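Golar Cinema – pre-opening safety walkround
Screen areas, foyer, booth, back of house
Completed by: Nhyira Boateng
With: Apinya Yensuk (duty manager)
Month: June, before the Grarkness previews
Key: OK / ACTION / N/A / see comment

1. ENTRANCE AND FOYER

1.1 Front doors open fully, hold-backs working – OK
Left door slow to close. Closer wants adjusting, not urgent.

1.2 Entrance mat flat, no curled edges – ACTION
Corner lifting on the ticket desk side. Taped for now. Tape is not a fix, we said that last time as well.

1.3 Queue barriers stable and clear of exit route – ACTION
Barriers were across half the side exit when I got there. Moved. Apinya to mark the floor so they go back in the right spot. For the Grarkness previews the queue needs to run along the poster wall and NOT past the side exit, whatever the distributor's plan says. Their plan has the old foyer layout on it.

1.4 Promotional standees secure – ACTION
The big Grarkness cardboard one leans if you so much as look at it. Weight the base or take it down. The Lulisis one (next month's family film) is fine, fixed to the wall.

1.5 Kiosk: floor dry, no trailing leads – OK

1.6 Popcorn warmer, visual check of plug and cable – OK
Label getting hard to read. Still in date.

1.7 Hot drinks machine – see comment
Drip tray full. Emptied while I was there. Who does this at close? Put it on the closing sheet.

2. SCREEN ONE

2.1 Aisle lights – ACTION
4 out on the left aisle, all lower half. Right aisle OK. Needs doing before previews, the film is very dark for the whole opening and latecomers will be walking down blind.

2.2 Step edges visible and firmly fixed – ACTION
Strip loose on the step at row G. Can get a toe under it. Screwed down temporarily, check daily till replaced.

2.3 Seats: bases tip up unaided – see comment
9 seats not returning. Listed on the seat plan in the office. Prasertsri fitted these and they are still under warranty, so do not let anyone spray anything on the hinges. Call raised, no date yet. Seats to be blocked on the booking system if they're still sticking out into the row on the night.

2.4 Seat numbers present – OK
Row C end one is written in pen. Fine.

2.5 Wheelchair spaces clear – ACTION
Stack of booster seats in one. Moved to the cupboard. They came back out within the hour so somebody needs telling.

2.6 Exit signs lit, both sides – OK

2.7 Exit doors open with one push, nothing outside – OK
Outside clear. Bin store gate has to stay unlocked during shows, it was unlocked.

2.8 Curtains and masking clear of heaters – OK

2.9 Sound level check – see comment
Trailers noticably louder than the feature. Not a safety fail on the reading I took but we get complaints every big release. Booth to bring trailers down. For Grarkness run the reel with the siren sequence at least once with someone sat in the front row.

2.10 Flashing images notice – ACTION
None up yet. Grarkness has strobe in the tunnel sequence and again near the end. Notice needed at the ticket desk, on the screen door and on the booking page. Staff to say it out loud at ticket check too.

3. SCREEN TWO

3.1 Aisle lights – OK

3.2 Carpet – ACTION
Worn through at the entrance, heel catcher. Patch before the weekend.

3.3 Seats – OK
Older ones but they all work.

3.4 Ceiling tiles – see comment
Stain by the rear speaker. Apinya says it's the old leak. Has it got bigger? Couldn't tell. Draw round it in pencil and date it, then we'll know.

3.5 Exit doors – ACTION
Rear exit stiff, 2 goes to open it. That's a fail. Joiner called from the office at 10.30, coming same day. No public in Screen Two till it opens first time, every time. Matinee moved to Screen One.

3.6 Emergency lighting, short test – OK

4. PROJECTION BOOTH

4.1 Access stairs clear, handrail firm – OK

4.2 Door self-closes – OK
Wedge removed. Again.

4.3 Extraction running – OK
Noisier than before. Filter?

4.4 Projector covers on, warning labels in place – OK

4.5 Extinguisher correct type, in date, on bracket – ACTION
Right type, in date, on the floor. Bracket is broken.

4.6 Cables tidy – see comment
The run behind the server is a bit of a nest. No strain on anything. Tidy it when it's next switched off, don't go pulling at it during a show.

4.7 Fire shutter – N/A
Removed before my time, see the fire risk assesment folder.

5. BACK OF HOUSE AND SMALL EVENTS ROOM

5.1 Corridor clear full width – ACTION
Old poster cases along one side. Skip.

5.2 Cleaning cupboard locked, chemicals labelled – OK
One spray bottle with no label, binned.

5.3 Ladder check – OK
Feet good, tag on, hung up properly.

5.4 First aid kits stocked – ACTION
Foyer kit short of burn dressings. Booth kit fine. Both seals were already broken and nothing in the accident book, so either people aren't writing things down or they're helping themselves to plasters.

5.5 Events room: surfaces, free of splinters and sharp edges – OK

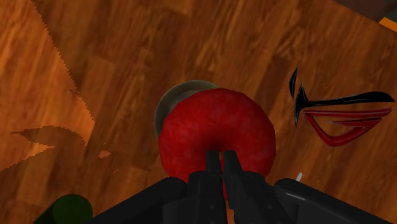
Red ring on wood, seen from above.

5.6 Events room: blinds, cords secured – ACTION
Cord cleat missing on the window nearest the door. Must be done before any kids' session. Lulisis craft morning is booked in there.

5.7 Events room: sockets covered when not in use – OK

5.8 Staff toilet, hot tap temperature – OK

6. PEOPLE AND PROCEDURE

6.1 Evacuation roles on the rota – ACTION
Named for evenings, blank for matinees. Fill in.

6.2 Radios charged and working – see comment
4 on charge, all working. Screen Two is still a dead spot by the rear wall. Stand in the doorway.

6.3 New starters shown all exits – OK
Asked one of the kiosk staff where the assembly point was. Correct, no hesitation.

6.4 Bag policy for previews – see comment
No big bags in the aisles. Cloakroom to open earlier. Costume props: anything hard or pointed stays at the desk, the Grarkness fans do like to bring the staff and lantern. Masks off at ticket check, back on once seated is fine.

6.5 Incident log up to date – ACTION
See 5.4.

MUST BE DONE BEFORE DOORS OPEN FOR PREVIEWS
Aisle lights, Screen One – Apinya
Step strip, row G – Apinya
Flashing images notices, all places – Nhyira doing the wording, Apinya to put up
Rear exit, Screen Two – joiner, then retest with me present
Side exit kept clear of barriers – everyone
Standee weighted or gone – Apinya

CAN WAIT A BIT
Front door closer, extinguisher bracket (but not long), booth cables, kiosk label, Prasertsri seat visit

Late note, 16.15 – rear exit in Screen Two done. Opened first time on every try, signed off. Evening show can go back in there. Carpet patch still outstanding so put someone on the door with a torch.

Signed: N. Boateng
Copy to office folder and booth clipboard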